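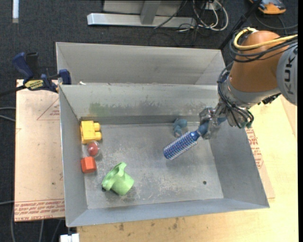

Solveig Lundgren asked under my last review whether a metal bin is worth the extra money over plastic, and whether the round brushes I keep mentioning can be kept in one without getting wrecked. Two good questions, so I've put them together in this one.

## Gray metal storage bins

**Where we use them:** sorting and short-term storage of small household goods
**Bought:** March, two from Forsberg
**Would buy again:** yes, for a workroom. No, for a bedroom.

We had plastic totes from Bavar before these. They were cheap and light, and the corners split within a year. The metal ones are heavier and a good deal louder, and they have held up better. The floors get scuffed quickly. Ours looked used after the first week and haven't looked much worse since, so I've stopped paying attention to it.

The sloping sides are the part I'd think about before ordering. They make it easier to get a hand in and lift something out from near the wall. They also mean you lose space at the bottom, so measure the floor as well as the top opening. The seller listed only the top measurement and I had to write and ask for the other one. It took 8 days to get an answer.

Small items slide when you carry the bin. A rubber mat fixes that, but a mat collects hair and lint and has to be washed. I went back to bare metal and just carry them level.

With two bins set one behind the other, the back one is harder to see into. I keep things I reach for daily in the front and everything else behind. If you have the bench space, put them side by side.

Noise is the main complaint in our house. Dropping a hairbrush into an empty metal bin at six in the morning will wake people up.

## Round hairbrush

The brush I've been using is a Tandine, the long cylindrical kind with bristles all the way around. It's meant for blow-drying, and that's what I use it for. On shoulder-length hair it gives a decent bend at the ends and some lift at the roots. On anything shorter than chin length I found it too big to be much use.

The handle is comfortable and long enough to hold well clear of the dryer. Hair winds into the base of the bristles and needs to be pulled out with a comb every few days — a flat brush is quicker to clean.

As for storage, a round brush does fine in a bin if it's lying on its own or with soft things. Don't pile anything heavy on it. I did that with a Brillotmont brush, which cost more, and the bristles on one side stayed flat even after a soak in warm water. The Tandine has been kept on top of everything else and its bristles are still straight.

## Cost

The brush was $8 on sale. The bins were $50 each before delivery, and delivery was slow but free. Plastic totes of a similar size cost less than half that, and if yours are going to sit on a closet shelf and never move, I'd buy the plastic.

One last thing on the bins: run a finger along the rim before you put them to use. One of ours had a rough spot, and I took it off with a metal file. Forsberg offered a replacement, but I'd already fixed it by then.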